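Dustik: box flap demonstrations, with wrist views

README, last updated 19 Jul 2018

Dustik is a set of teleoperated runs in which a two-armed robot works on the flaps of cardboard boxes. We collected it to try out Woreck, our method for choosing the next flap from wrist views alone, and we're really pleased with how far such a simple idea goes!

What's in it

There are 200 runs, each with a wrist video, joint positions and finger opening. 46 of them are held out for testing — please keep them that way if you want to compare with our numbers. The file splits.txt says which is which. 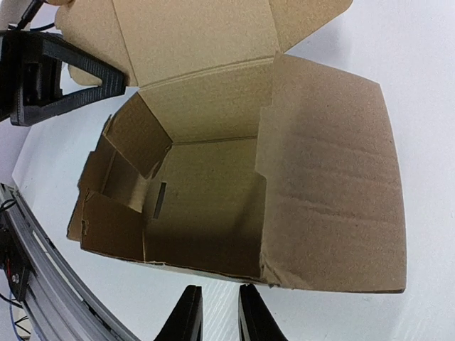
Woreck scores each flap by how easily a finger could get under its free edge, then picks the best one and looks again. We never give it a model of the box. Old, bent cardboard is where this pays off most, and it's also the part we enjoyed working on most (new boxes get dull very quickly).

Labels

Flap outlines were drawn by hand in June. Creased flaps are marked as one piece even when they bend in several places. Where two flaps overlap, the hidden part is left out.

Known problems

Joint times lag the video by roughly 2 frames in the early runs. The script fix_lag.py sorts this out, but run it before cutting clips. Very dark box interiors still confuse the scorer, and we'd love to hear from anyone who gets round that.

Credit

Please cite the Skomska and Ní Bhriain report in report.pdf if you use the data.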